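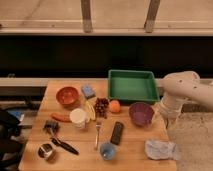
Rerkska Butcher-Block Table

Reading time: 4 min
Shares 112 | Comments 2

The Rerkska is a solid table for the kitchen, for the workroom or for any place where many small things must be kept near the hand. The top is of wood, glued from narrow pieces in the butcher-block manner, and it is finished with a hard oil in a light honey color. We make it at Fosport since nine years and the construction was changed only one time, when Mr. Radomír Danko from our workshop made the legs a little thicker.

Customers write to us mostly with one question: how much can stay on such a table? A bowl or two, a tray, a cup, the fruit for the day, a brush and a cloth will all find their place on the top. If you cook or sort things on the table, we recommend to put the tray at the back and keep the front free for your hands.

About the top

The wood is beech from one supplier. Every piece is a little different in tone, so your table will not be the same as the table of your neighbor. Please do not return the table for this reason. Small dark knots are allowed on the lower side but not on the upper side. The edges are sanded by hand and a little rounded, and a sleeve or a cloth does not catch on them.

You can cut bread directly on the top, but we advise to use a board for meat and for onion. Marks of the knife can be sanded out later with fine paper, always in the direction of the grain.

Care

Wipe the top with a damp cloth after use and then with a dry one. Do not leave a wet sponge lying on the wood for the night. It makes a pale mark, which goes away only with sanding and new oil. The same is true for a wet cup or bowl.

Grapes, cherries and beetroot can leave color. Wipe the juice at once. If the spot is already dry, put on it a little lemon juice with salt, wait five minutes and wash it away with clean water.

The oil should be renewed two times in the year. We use Katiyar hard oil in the workshop and a small can comes with every table. Put on a thin coat, let it stay fifteen minutes, and take off what the wood did not drink. The table can be used the next day. Rags with oil must be dried outside, spread flat, never in a pile, as they can catch fire by themselves.

Assembly

The top and the frame come in two packages. You need the key from the bag and one more person for turning the table over. First screw all the bolts only lightly, put the table on its legs, and tighten them after that. Under the legs are felt pads. For a stone floor please order the rubber ones, they cost nothing extra.

Mrs. Natália Urban in our office will answer if some part is missing. Write her the number from the sticker under the top, please, and not only the number of the order.

Specification

Item number: 2411-R
Top: beech, hard oil, light honey
Length: 119 cm
Delivery: two packages
Included: bolts, key, felt pads, one can of oil
Guarantee: three years on the frame, two years on the top

Extras

Bowls, cups and trays are not part of the delivery. A drawer for the short side can be ordered together with the table or later; the holes for it are already drilled. The Rosix rail for towels fits also on the older tables, if they were bought after the July when we changed the legs.

Orders received until 30th November will be sent before the holidays. Later orders go out in January.

Join 2,411 readers of our newsletter. You can unsubscribe at any time.

This website uses cookies. By continuing you agree with their use. Accept | Settings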